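Reading Group Forum > Social Science > Books and Reviews

Thread: Is the Foltov book on "origin talk" worth the shelf space?

ledgerline
I finished the Foltov book last night, the one on how people in port towns explain where they come from. The publisher's page says it "overturns" the study of ethnic identity. I don't see what got overturned. The first four chapters say group boundaries shift depending on who is asking, and I was taught that as an undergraduate. After that comes a long middle on family names and marriage records, and that part is decent. Then a closing chapter with no evidence in it at all.

Has anyone read it more kindly than I have? I'm supposed to lead a discussion on it in April and I'd like to walk in with something besides a bad mood.

quarrybird
I liked it more than you did. The marriage records are the book. Nobody else has gone through the Munditz parish registers line by line, and she shows clerks changing the label on the same family from one christening to the next. You can skip the opening chapters if you know the field. A lot of readers don't.

ledgerline
How many families are we talking about, though? I went back and checked. The text says "hundreds of entries" and the appendix lists 600. Fine. But the families whose labels change number 26. She builds a whole theory of shifting categories on 26 families and never says what happened with the rest.

quarrybird
She does say. Appendix B, second table.

ledgerline
The second table gives baptisms by decade. It doesn't give labels.

quarrybird
You're right, I was thinking of the article version. The article has the label counts and the book dropped them. Strange choice.

tamsin_oh
Publishers cut tables. I wouldn't read too much into it. My own dissertation lost half its numbers on the way to print.

ledgerline
Then put them online. If the main claim rests on a count, the reader should get the count.

Rawiri Ngata
I reviewed it for our department newsletter, so I'll own up to having an opinion. My trouble is with the word "chosen." The book keeps saying that families chose a label. The registers were filled in by clerks. We have no letter, no diary and no court statement in which any of these families says what it called itself. A clerk writing a different word in a different year could mean the family asked for it. It could also mean there was a new clerk. She names the clerks on page 100, and at least two of the changes she makes the most of fall right after one of them was replaced.

quarrybird
Two of 26 isn't fatal.

Rawiri Ngata
It isn't, but those are the two she tells at length. The others get a line each, and I can't tell from a line whether the clerk changed or not. A reader who wants to believe her can. I'd want the full list of dates beside the list of clerks before I repeated the claim to students.

pell_mell
I came at this from the Guo side and I think you're all being too literal. Guo's point years ago was that the paperwork helps make the group. If the clerk writes it down often enough, people start to answer to it. It doesn't matter who chose what.

ledgerline
It matters if the book says "chosen" on every other page. Guo never said that. If Foltov wants Guo's argument she should make it, and then she'd need to show people answering to the label later on. Does she?

pell_mell
The chapter on the Stunivau guild rolls gets at it. Men sign under the label the parish gave them.

ledgerline
Six men. And guild membership was restricted, so they may have signed under whatever got them in the door. I'd do the same.
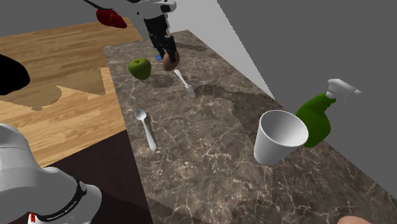
tamsin_oh
For those of us who haven't read Guo, what is the difference between a label and a group in this kind of work?

Rawiri Ngata
A label is a word somebody applies, in a register or a census or an insult. A group is a set of people who act together in some way because of a shared sense of who they are. One can exist without the other for a very long time. Much of the older writing assumed that if the word was in the records then the group was out there in the street. Newer writing sometimes makes the opposite mistake and treats every group as a trick of the records.

tamsin_oh
Thanks, that helps. So which mistake is Foltov making?

Rawiri Ngata
Some of each, depending on the chapter. The opening takes the second line and the guild chapter slides back to the first. I don't think she noticed, or else an editor moved things around.

quarrybird
I'd call that range. She's dealing with two kinds of source and they say different things.

ledgerline
She could say so, then. There's one sentence on it, in a footnote, and the footnote sends you to a conference paper I can't find anywhere.

pell_mell
The conference paper exists. I was in the room. It was mostly about ship manifests.

ledgerline
Did it cover the labels?

pell_mell
A bit at the end. She ran out of time.

oldstacks
Library person here. We bought the revised edition, February 2024 on the copyright page. Before you all go further, check which printing you have. Ours has a new preface, and the preface walks back "chosen" to "accepted." The chapters themselves look unchanged to me, but I only compared the first two.

ledgerline
Mine is the older one. So the preface says accepted and the chapters still say chosen?

oldstacks
In the two I looked at, yes.

quarrybird
That's at least an author listening to criticism.

ledgerline
It's an author adding a page at the front. I'd be more impressed by a changed argument. Could you look at whether the revised one puts the label counts back in?

oldstacks
Just looked. No counts. There is a longer index and a map of the parishes.

Rawiri Ngata
The map would be useful if it shows which clerk served which parish.

oldstacks
It shows rivers.

tamsin_oh
For the discussion in April, I'd assign the marriage chapter and the guild chapter together and drop the rest. Let people argue about who is doing the labeling. You'd get a good hour from that.

ledgerline
I may do that, with the article version in place of chapter three so people can see the numbers. Quarrybird, do you have a copy you could send me? Our library only has the abstract.

quarrybird
Sending it tonight. I still think you'll come around on the marriage chapter.

ledgerline
I already said it was decent.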